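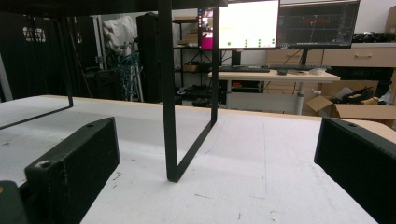

Photo: Desetti

The Dumpling Year
posted 2025-02-09

Eleven at night and the dough wouldn't come together. Too dry. More water. Too wet. Flour on my sleeves, flour in the phone.

Gran's recipe, copied off the back of a calendar. 200 grams flour, one egg, water "until it is right". Thanks, Gran. Right for who?

The supper was tomorrow. The whole of Gostevitz would be in the hall by six, benches out, and at the end of it my aunt with the ladle. Plum dumplings, same as every year since 1558 if you believe the sign over the door. I don't. They spelt the village wrong on the same sign.

I had 40 to make. I had 3.

The three were ugly. One had a seam like a bad scar. I put them in the pan anyway, just to see, and stood there with the spoon. They sank. They sat. Then up they came, one after another, rolling over, and the ugly one split and the water went purple.

Ate it over the sink. Burnt my tongue. It was good, though, that was the annoying thing. Sour plum, sugar lump gone to syrup in the middle, the dough a bit chewy. It tasted of her kitchen in October, wet coats on the chairs and the radio going on about Bostov losing again.

Rang my aunt. Woke her.

"It's the potato," she said.

What potato?

"There's always potato in it. Cold, from the day before. Did she not write it down?"

I turned the calendar page over. Turned it back. No potato. A ring from a cup and a phone number for a man who mended boilers.

"She never wrote it down," I said.

"No," said my aunt. "She wouldn't." And then a long breath, and I could hear her finding her slippers. "Put the kettle on."
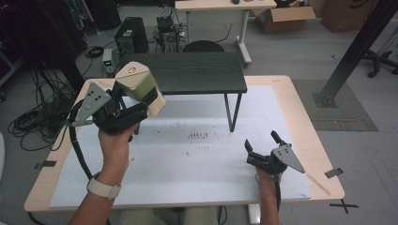
She came up the lane with her coat over her nightie and a bowl under a tea towel. Cold potatoes, left from her dinner. She didn't take the coat off. Pushed me along the worktop with her hip and put her thumbs in the dough, and pulled a face, and started again from nothing.

We didn't talk much. She mashed, I stoned plums. She slapped my hand when I rolled too thin. The Shenoy bus went past at ten to one with all its lights on and noone in it.

By two we had all of them on trays, under damp cloths. She had flour in her eyebrows.

"Write it down then," she said, doing up her top button.

I got a pen. Potato, I wrote, under Gran's egg. Then I asked her how much.

She was allready at the door.

"Until it's right," she said.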